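In praise of the dull simulator

Opinion, 28 June 2019

I have spent most of this year writing software that picks up cups, and I would like to argue for the least glamorous part of it. The planner gets the talks. The learned grasp scorer gets the papers. The simulator gets a line in the methods section, if it is lucky, and then everyone complains that the friction is wrong.

Well, the friction is wrong! It was wrong in Skorska, the first simulator I used in anger, and it is wrong in Lernel, the one I use now. I still think a decent simulator, run every night against code that people are changing every day, has done more for our robot's manners than any single clever idea we have had.

Take the mug. A parallel gripper has one sensible question to ask of a mug: which bit do I put between my fingers? You can go across the whole body, if the fingers open wide enough. You can go for the handle, which is thin and easy to miss. Or you can put one finger inside the rim and one outside and close on the wall. I love the rim grasp. It asks for very little opening and it works with the handle pointing anywhere. It also needs the planner to believe that a mug is hollow.
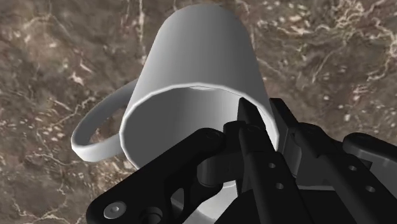

Our planner did not believe that for a long time. We were using convex hulls for collision checking because they are quick, and a convex hull puts a lid on every cup in the house. Every rim grasp came back marked as a collision. The scorer liked them, the planner threw them out, and we sat there tuning the scorer. I went through 2785 rejected grasps in Jurow, our log viewer, sorted by reason, and the same reason filled the screen. Splitting the mug mesh into smaller convex pieces took an afternoon.

On a real arm I might have found that bug eventually. What the simulator gave me was the ability to stop at the exact moment of contact, look along the finger from any side I liked, and draw the collision shapes over the top. You can't pause a real mug halfway through slipping.

The usual objection is that all this is too clean. Plain white mug, perfect mesh, the pose known to more decimal places than anyone needs. I agree with the facts and disagree with the conclusion. A clean world is a superb place to find out whether your logic is broken, and in my experience the logic is broken far more often than the physics. If the controller can't get a finger over a rim when it is told exactly where the rim is, a better camera won't help it.

What I do insist on is clutter. A single object on a bare table teaches you nothing about planning, as any path will do. Put out a mug with a vase right beside it, a kettle and a teapot, a loaf of bread, a spray bottle lying on its side, and suddenly the approach direction matters. So does perception: a white mug next to a white vase is a lovely nasty test for any segmentation that leans on colour. We had a version that happily reported the pair as one object with a handle.
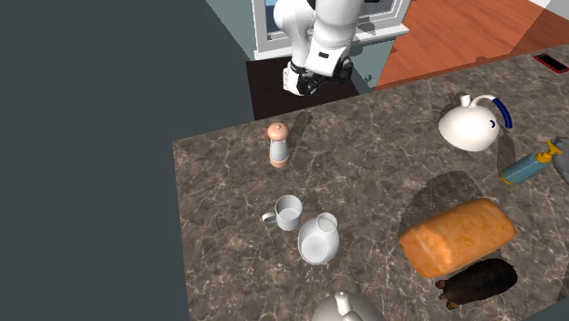

What I would ask of anyone building these tools

Make it repeatable first. Same seed, same result, on every machine in the office. Imai, our test runner, replays each failing scene 10 times, and if the outcomes differ we treat that as a bug in its own right. I would give up a great deal of pretty lighting for this.

Make it easy to add an awkward object. If it takes someone a day to bring in a new mesh with sensible mass and collision pieces, they will keep testing on the same 4 things, and the planner will become very good at those.

Keep the failures. We used to wipe the scenes each week, and I winced when I worked out what had gone with them. Now every failed grasp is stored with its scene file, and three of our best regression tests came out of that pile.

And let the simulator use the same control code as the robot, down to the message types. A separate "sim version" of a controller drifts away quietly, and by November you are debugging two products.

I'd still like someone to fix the friction.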